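Courses > Daily Living Skills > Unit 4 > Handout: Toothbrush, paste and cup

Unit 4. Tooth care at the table

In this unit we study one small activity of the morning, the brushing of teeth, and we look first at the things and only after at the movements. Please bring the Hegyi workbook and read page 46 before the lesson.

4.1 The three things

For the practice we need a toothbrush, a tube of toothpaste and a cup. At the Hulby day centre the learners work at a table and not at a washbasin. A table gives more place for the elbows, and the learner can sit. The basin comes later, in Unit 5.

Place the cup first. It should stand a little to the side of the brush, where the sleeve doesn't catch it. A small cup is easier to hold, but a light one falls easily, so put some water in it before you begin.

4.2 Brush and tube

The brush is kept upright, with the bristles at the top, while the other hand brings the tube. Many learners want to lay the brush on the table and press the paste on it from above. This can be done, but then the brush rolls. We teach the upright way first and the lying way second.
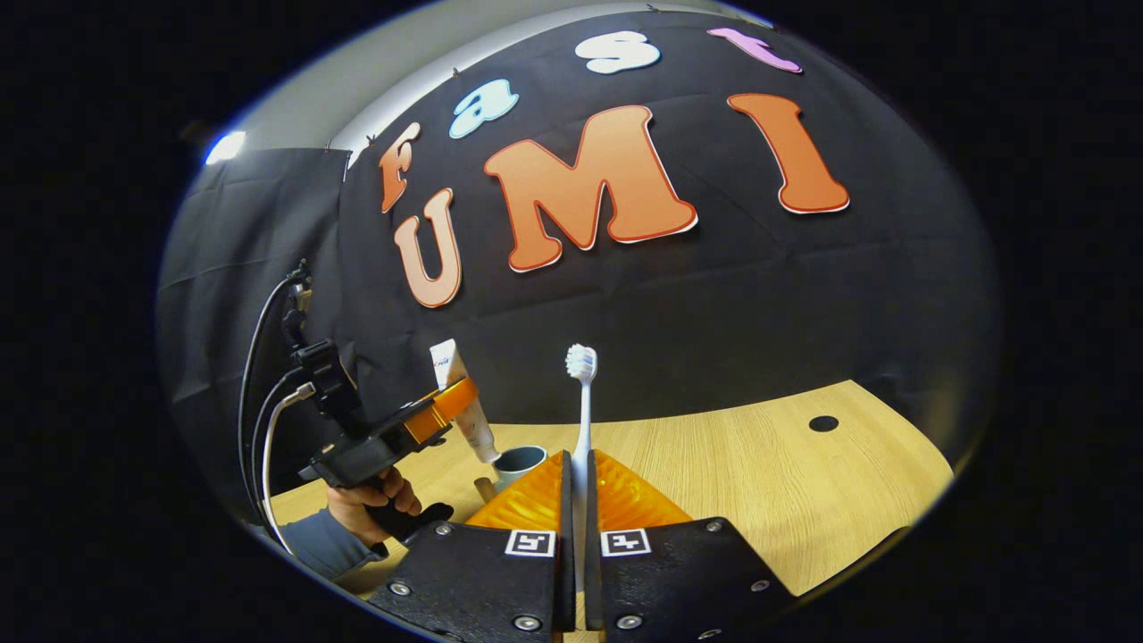
Fig. 4.1. Toothbrush upright, toothpaste tube held at a slant, small cup on the table.

The tube is never held straight. With a slanted tube the learner can see the end of it and also the bristles – this is the main point of the exercise. Press from the bottom of the tube, slowly, and stop before the paste reaches the end of the bristles. An amount like a pea is enough for an adult.

4.3 Order of work

Open the tube and put the cap beside the cup. Take the brush. Bring the tube to the brush, press, take the tube away. Close the tube before the brushing starts – learners in the Ovar group often forgot this, and the paste became hard at the opening.

Homework for January: write the steps in your own words, 20 lines at most, and mark the step where you think a learner will need help.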